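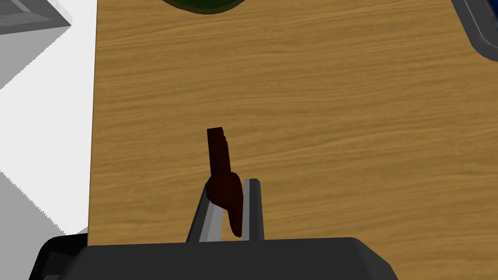

Gripper over a wooden tabletop (computer render)

Good evening, everyone, and thank you for coming out on a Wednesday! Eero Mustonen asked me to say a few words before we run Trukier, and those of you who know me know that a few words is never what you get.

(Wait for the lights to go halfway.)

So, Trukier. It's a giant creature movie, it's 62 minutes long, and the monster, Solier, doesn't show up until a good half of that has gone by. I first saw it with my brother and we both grumbled all the way home. Then I saw it again, and I fell for the harbor scenes, all those people arguing about fish prices while the water keeps rising behind them.

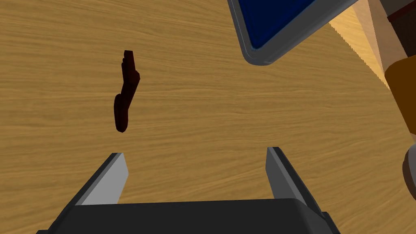

2 min read

Detlef Gerlach wrote the music, and please do listen for the low horns (they come in five times, always before the ferry). My favorite is the third one, when the pilot puts her coffee down and just stares.

(If time, tell the story about the spliced reel. If not, skip to the sequel.)

There is a sequel, Amolia, with two monsters and a much bigger city to knock over. It's louder and I like it less, but we're showing it in May, so come and argue with me then.

Phones off, please, and enjoy the movie.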